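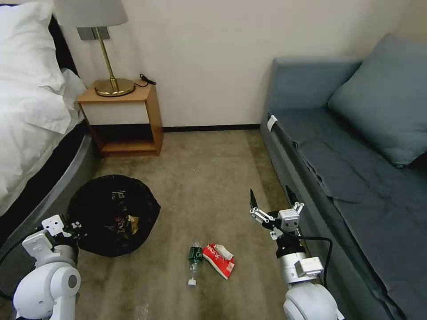
Horobets wrote in the margin of our last draft that room cell set-up takes one pass if the sheet is followed. Our Trevville benches have yet to see that, so plan on 2.

4. Setting the litter pick-up task

4.1 Park both arms before entering. The Parero console says "safe" when it means "idle". Use the stop button.

4.2 Open a black bag on the carpet, or line the round bin with one. Fold the rim well back.

4.3 Lay out bottles and wrappers between the bed and the sofa, within reach of both grippers.

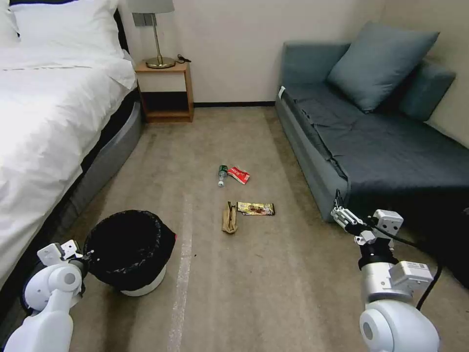
Page last changed: February 21, 2019

Note: The supplier claims the bin position is found automatically. Set it by hand anyway, then run 3 empty cycles and watch each one.

4.4 Check the cable on each arm. It should loop freely through full travel. Clips sold as "self-adjusting" need adjusting.

CAUTION: Keep hands out from between the arms until the stop is confirmed.

4.5 Jog the right gripper over the bag, fingers open. If it drifts, redo the wrist zero and ignore the green tick.

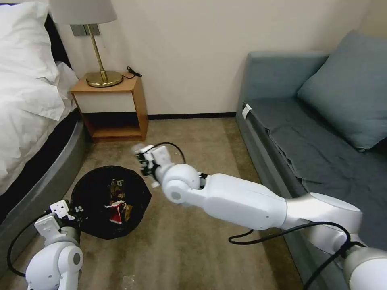
4.6 Save the pose under a new name. Overwriting the old one has lost us the May settings.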